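Gripper Corner: The Pink Lump Returns

Readers of the April issue will remember that we promised a fair fight between the two grippers on our shortlist, the Midum parallel hand and the Hiller with the softer pads. We also promised it would be quick. One of those promises is holding up.

The plan was to run both in simulation before anyone bolted anything to anything. Same white arm, same plain gray background, same controller settings, and one test object that Farah Siregar picked out of the library for being, in her words, "rude to fingers." It is pink and lumpy and has no two sides you could call parallel. Cubes were considered and rejected. Everything picks up cubes.

Each gripper gets 500 tries from random starting poses, with the lump turned a different way every time. A try counts if the object is still between the fingers after a lift and a slow turn of the wrist. Dropping it on the way back down is free, a rule added after a long lunch.

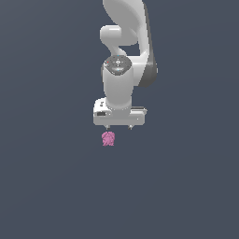 Everaldo Conceição thinks the wrist turn is too gentle and that we ought to shake the thing like a ketchup bottle before we give anybody credit. He has been told he can write the shaking code himself, and he has gone quiet, so we expect it shortly.

For the record, the Midum held on in 74 percent of its tries. The Hiller is still running, having lost a night to a config file that called for 100 times the grip force we wanted. The simulated lump survived. The simulated physics did not, and there is a clip of the arm leaving for parts unknown if you ask Farah nicely.

The second half of the comparison is cameras. A view from out in the room is fine for seeing what the arm is up to, but the Qiu controller makes its last small corrections from the hand view, and there the fingers take up space of their own. We tried 32 mounting angles. Most of them gave us a lovely look at finger. The one we kept leaves the lump in plain sight on the approach, and we are using it for both grippers.
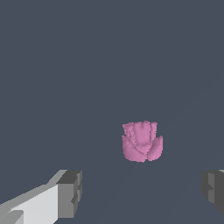 Hand view on approach, lump ahead, fingers open.

Hiller numbers go in the next issue, along with the Pillent wrist adapter, provided it gets through customs. Requests for other awkward objects can go to Farah. Please, no more cubes.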